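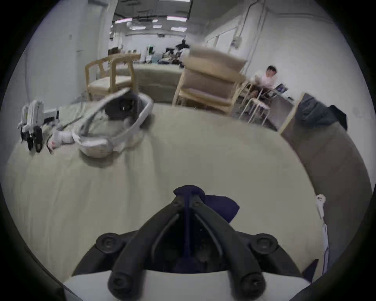 Funding bodies that support work on robot manipulation tend to ask how many hours of demonstration have been recorded. They should first ask what software stood between the recording and the training set.

At Fullholm, our group reviewed 403 demonstrations made with hand-held grippers and found that 52 could not be used as stored. The hand motions were sound. In most of the rejected files, the clock on the tracking stream had drifted away from the clock on the camera, and the policy would have learned to close its fingers too late. A check for this fault takes less than a page of code. It had been left until the end of the project, when the people who made the recordings had moved on to other duties.

Tooling of this kind is seldom given a budget line. The Altmont program sets aside money for hardware and for staff time, and treats calibration, time alignment and replay as matters that each laboratory will settle alone. Sheyla Sotelo has argued that shared replay tools should come before any shared data set, and I agree with her. A file that cannot be replayed by a second laboratory is a private note.

There is a fair objection. Common tools can harden too early, and a format chosen in September may look poor by spring. The Borkden format went through six versions, and three of them broke older files. Even so, each version came with a converter – a modest piece of work that kept the earlier recordings in use. Grant terms should require the same of every project they pay for.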